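The snack tray and other small January jobs

2019-01-27
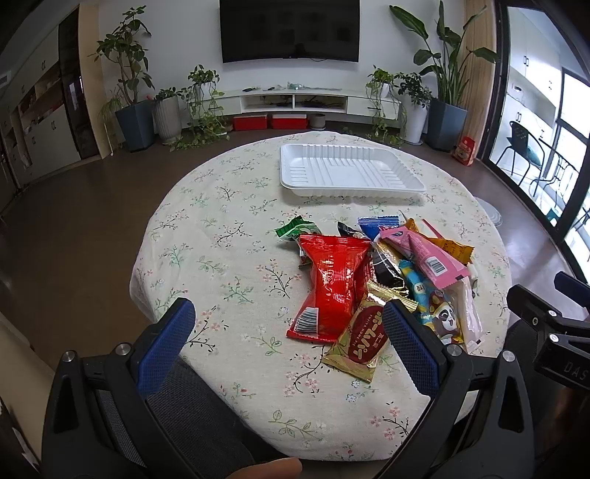
Snacks on the blossom tablecloth, tray waiting behind them.

I have been putting off the snack situation since the holidays. If you have been reading for a while you know how it goes in our house. Someone comes to visit and brings a bag of treats, someone else mails a box, I stop at the import grocery in Dustholm for one jar of pickle and come out with four kinds of cookies, and by the end of January there are little packets in every drawer we own. I found one in the sewing basket. I found another in the pocket of my good coat, and I haven't worn that coat since my cousin's party!

So this week I made up my mind to gather them all up and give them one place to live. I started with the front room, the drawer by the phone and my own purse (the purse was the worst of the three), and I put everything in a heap on the round table to have a proper look at it. The kitchen can wait for next week. I know my limits.

I do love these little single-wrapped things, I'll admit it. My mother kept a steel tin of biscuits on top of the refrigerator and they were always a bit soft by the time we were allowed one, especially in the rainy months. A packet you can tear open on its own still feels like a treat to me, even at my age. And the wrappers are so cheerful. There's a big shiny red one in this batch that makes all the rest look tiny, and a long pink one, and a light blue and yellow one with a cartoon panda's face on it that I already know I will be asked for by name. Well, by "the panda one."

The gold one is a Home Pie from Fujiya, and I am being very strong about it. My friend Sumathi Menon got me started on those years ago when we worked in the same office. She used to keep a bag in her bottom drawer and hand them out in the late afternoon when everybody's eyes were closing over the invoices. They're flaky and buttery and they leave crumbs all down your front, so you need a plate or at least a napkin, and you need to lean forward. I have never managed to eat one neatly. Sumathi could do it while on the telephone.

Now, the tray. It's a plain white plastic one, a long rectangle with ridges along the insides of the walls, and I bought it for 300 rupees on our last trip to Kolar to see the family. My husband thought it was silly to carry a plastic tray home in a suitcase, and he did have a point, but it weighs next to nothing and I packed socks in it. Since then it has held seed packets, then mail, then nothing at all for a good long while. It has a nice flat rim you can get your fingers under. I washed it in warm water with a drop of dish soap and let it drain by the sink overnight, and it came up very well.

I thought about baskets first. I have plenty of baskets. But crumbs get down into a basket and stay there forever, and with a tray you can just tip it over the trash and give it a wipe. Kamala Bhat next door uses a big glass jar with a lid, and it does look pretty on her counter, but then the one you want is always at the bottom and you end up with your arm in it to the elbow. With a shallow tray you can see what you've got.

My plan for sorting is not very scientific. Chocolate things go at one end, plain cookies and pies in the middle, and anything salty or crunchy at the other end — I don't like a rice cracker that has been sitting up against something sweet. Anything I can't identify gets opened and shared that same evening after dinner, and that has been the most popular part of the plan so far. I also check the dates as I go. If the date is in February it goes right to the front where people will grab it, and if it's later than that it can go to the back. Up to 9 months is what I'd trust for a plain cookie in a sealed packet, though I'm sure somebody will write in and tell me I'm being careless.

A word about the tablecloth, as I've been asked about it before. It's the cream one with the little pink blossoms and the twigs, and it came from the closing sale at Zatlow, the fabric shop near the old post office that so many of us miss. I went in for curtain lining. I keep the cloth on the table nearly all year now, even though it's really a spring pattern, and in January I think we can use a few flowers indoors. It washes beautifully. I iron it while it's still a little damp and hang it over the back of a chair, and I've had no trouble with creases.

The other place that needs me is the long white cabinet under the television. It has those open cubbies, and I have never liked an open cubby, as whatever you put in there is on show for every visitor. Up on top is no better, things just land there and stay. My daughter says I should buy boxes that fit inside. Ninh has some nice canvas ones in their winter catalog, but they only come in sets of three and I would want more than that and fewer than six, so I am still thinking.

If you have a good system for small snacks in a house with visiting grandchildren, do write and tell me, especially if it involves a high shelf. I'll be doing the kitchen drawers next, and I've already been warned about what is behind the flour.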